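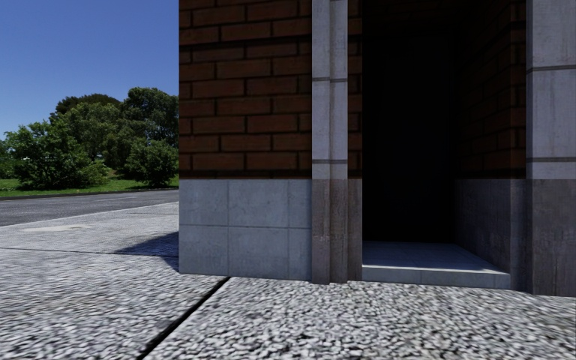
Cundellow asked under the last entry why we keep comparing controllers in the sim at all, when the Deron unit has already been on the real cart and the Ciline unit hasn't. Fair question, and their second point was that the sim is too kind to the cameras, so whatever wins there will win by too much.

Oct 11, 2026

Answer to the above first. The sim is where I can give both controllers the same start pose and the same light. I can't do that outside. I agree about the cameras and have turned sensor noise up to the level we measured in March.

Setup today: Ciline and Deron controllers, one at a time, same simulated camera, same street map. 20 runs each. Control loop at 100 Hz for both. Exposure fixed for the first half of the runs, auto for the rest.

Start pose by the brick corner with the dark doorway. With fixed exposure the doorway comes out close to black and the depth estimate there is useless. Ciline treats it as free space and drifts right. Deron holds its line but slows down a lot. On auto both were better, Ciline more so.

Then moved on to the long sidewalk for the straight section.
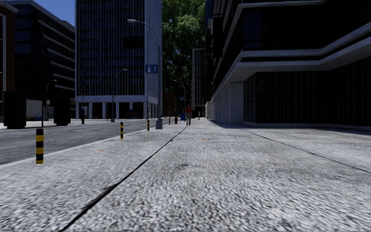
Straight-line tracking was close between the two. Deron overshoots a little after each correction – looks like the same gain problem as before, and I haven't touched the gains yet. Ciline is smoother but reacts later to a person on the path. The striped bollards were picked up by both with no trouble. The thin lamp poles were not, past a certain distance, and I think that is the camera and not the controller.

Log for the last Deron run stops at frame 3253. The others all go past it. Disk was not full. Need to check whether the logger or the controller quit first.

Some 3000 frames from the Ciline runs still have to be lined up with the pose data. Matoušek script for that is on the shared drive, old version, needs the new timestamp format.

Next: lower Deron gains, repeat the doorway start with fixed exposure only, leave everything else alone.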